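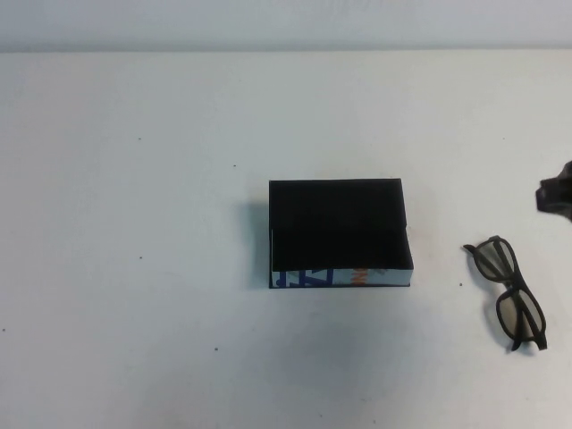 The little box and the glasses, white table, a few specks I never got to.

Print this page | E-mail this page
Reading time: 4 minutes

March 15, 2019

So I finally sat down and did something about the glasses problem. I've been meaning to since we got back from Vilia and I kept finding other jobs, like descaling the kettle (twice!) and sorting the elastic bands by colour. But today it rained right through from breakfast and I'd run out of ways to dodge it.

The problem, for anyone who has missed my moaning, is that I own four pairs and can never put my hand on one. The reading ones live in the bathroom for some reason. The old tortoiseshell pair is in the glovebox. The spare spare pair has a wonky arm and I only keep it for chopping onions. And then the dark ones, my good ones, go wherever I happened to be standing when the phone rang. Last week it was the vegetable drawer. I'm not proud of it.

The good ones cost me $301 with the scratch coating, at the optometrist out at Jollono, and I nearly fell off the stool when she rang it up. You'd think that would make me careful with them. It did for a fortnight. Then I was back to leaving them lens down on the bench and wiping them on my jumper, and on Tuesday's-bin-night sort of evenings, when I'm in and out the back door, they could be anywhere at all.

Anyway, the box. I love this box far more than it deserves. It's only small, no lid, and it's pitch black inside so when you look down into it you can't really tell where the bottom is. The front is the cheerful bit, white with big blue lettering and a lick of orange over to the right. I don't know what it's supposed to say. I've had it since the house on Baxter Street, where it sat on the hall shelf collecting bus tickets and a dead watch and I never gave it a second look. When I moved it went into a carton marked MISC with 94 other things and that carton has been under the spare bed ever since, being glared at by me whenever I vacuum.

I pulled the carton out this morning and spent a lot longer in there than I'd planned. Found the good scissors. Found a recipe for my aunt's lemon slice that I'd told three separate people was lost forever, so now I have to make it. Found an Astine catalogue from when I was going to redo the kitchen, with 3,000 circled in biro next to a bench top and a very rude word in the margin. I ended up painting the cupboards myself and never got near a new bench, and you know what, it's fine. The cupboards are a nice colour when the sun's on them.

After all that I cleared the white table right off, which felt terrific. Mail into the folder, placemats in the drawer, fruit bowl over to the sideboard (where it looks better anyway). I gave it a wipe and then put just the box on it, and the glasses down next to it with their arms open, and stood back with my tea like I was hanging a painting. Everything looks important on a bare table! I could have left it like that all week.

My first idea was to have the box on the windowsill over the sink, but it would get splashed. My second was beside the bed, only I already have a lamp, a water glass and a tower of library books there and one more item would bring the lot down. So I think it'll be the little shelf by the front door. Keys on the hook, glasses in the box, walk in, done. One of the sides looks like it might be leaning out a touch at the top, up on the right. I might run a bit of glue in there tomorrow or I might just leave it be. It's only got to hold a pair of specs.

I am a bit worried about dark glasses in a dark box. Blind as a bat, feeling about in a black hole for black frames, I can see how that goes. I thought about putting a scrap of the yellow flannel in the bottom so they'd show up, and there's plenty left from the cushions. Will look it out after tea.

Didn't get to my walk with all the rain. The step counter says 1,443 and I'd say most of those were between the spare room and the kettle. Soup for dinner, the pumpkin one, with the end of the bread toasted. Need more stamps, and to ring back about the gutters before they give my spot away.

Home | Diary | Garden | Recipes | Older entries | Top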